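Home | Issues | Authors | Search

4.2 Backdrops and table tops

Jarkska's claim that a plain dark cloth "settles" a small display is widely repeated and thinly supported. Their survey drew 3389 replies, yet only 2 of its questions dealt with cloth at all. We looked at a black backdrop behind a light wooden table, with coloured lettering on it.
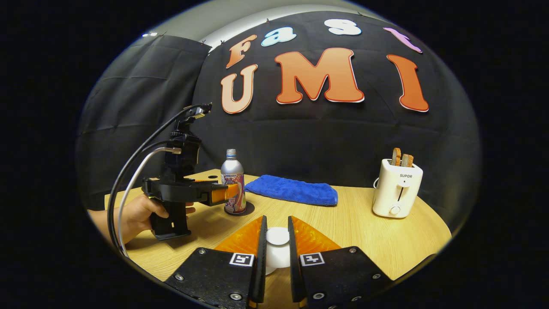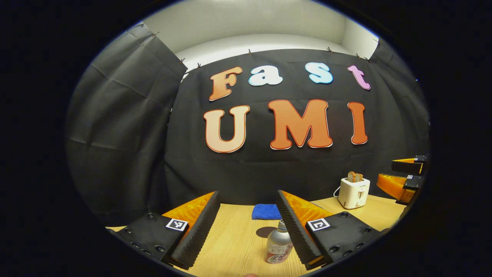
Figure 3. Black cloth backdrop with cut-out "Fast UMI" lettering, behind a light wooden table top; both views.

The lettering certainly stands out. Whether the cloth deserves the credit is another matter, as orange letters of that size might do well on grey card. The side curtain is creased in both views, and Mevance's guide, which asks for cloth pressed flat, never shows that creases do any harm. We would want a trial with up to 20 viewers per cloth before repeating the advice.

Comments (2)

Jorine: Creases matter a lot under side lighting. Did you test that?

Pan: 3389 replies and hardly a word on cloth. I gave up on that survey in November.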